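Widitz Open Day Image Set

Data card, April 2023
Prepared by Genowefa Sowa; reviewed by Halina Borkowska

This set holds still images from the household robotics demonstration held for visitors at the Fluvard site. The task on show was the handling of towels in a small bathroom.
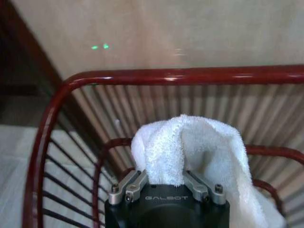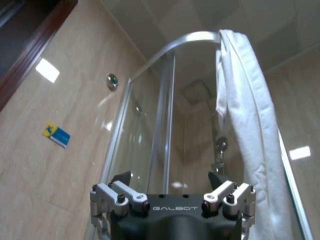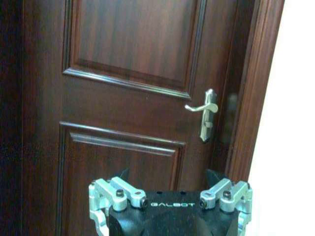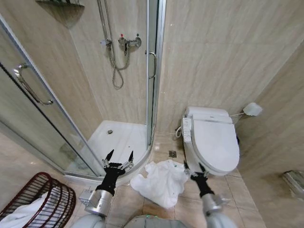
Fourth image: head camera view. First to third: wrist camera views.

Contents: 200 stills from 17 demonstration runs.
Excluded: 11 stills in which visitors could be recognised.
Labels: run number, camera position and object held, if any. Labels were checked by hand in March.
Known limits: one room only. Reflections on glass and tile are not corrected.
Use: teaching and research. Requests for other uses should be sent to the Widitz project office.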